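Teaching an arm to clear a plate, one try at a time

I promised in my last post that I'd write about what we've been up to all August 2026, and then of course the month got away from me, so pour yourself something and settle in.

The short version is that King-fai Yau and I have been collecting examples. A learning system like ours (we call it Trillow, after a typo that stuck) doesn't come with any idea of what picking something up means. You have to show it, over and over, by driving the arm yourself while everything gets recorded. We now have 3,353 tries saved, and I think I remember every one of the bad ones personally!

When we started I thought the hard part would be the driving. It's a bit like learning to write with your other hand – clumsy and slow for a couple of afternoons, and then your shoulders come down and you start to enjoy it. What took me much longer was learning to be untidy. I like things lined up. My first 72 recordings all had the food in very nearly the same spot, facing the same way, and Yung-ching Tai looked through them and asked me, very kindly, whether I was planning to eat dinner in exactly that position for the rest of my life. So out they went, and I started over.

Now I shuffle things between every try. Plates trade places, the long vegetables get turned, and sometimes a piece of food starts out on a plate and sometimes it's straight on the table. I used to roll a die to decide, which worked well until I lost the die, and these days I just close my eyes and push things about a little.

The eggplant is my favorite and also my nemesis. Grab it too near an end and it swings, and then you have to decide whether to save the try or let it go. We save them, by the way.

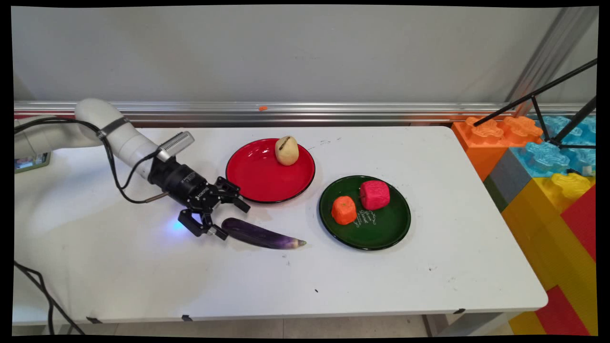 King-fai likes to keep a recovery in the set whenever I manage one, so that Trillow has seen what to do after a sloppy grip as well as a good one. I was doubtful at first and I've come around to it, mostly by watching the arm fumble during a test and then try again all by itself. I may have clapped.

We're hoping to add another 1,000 tries in September, with more shiny plates, which I'm told are tricky for the camera. If you've done this sort of thing at home or at work, do write and tell me how you keep your shuffling honest, and whether your shoulders ever forgave you. I'm off to look under the couch for that die.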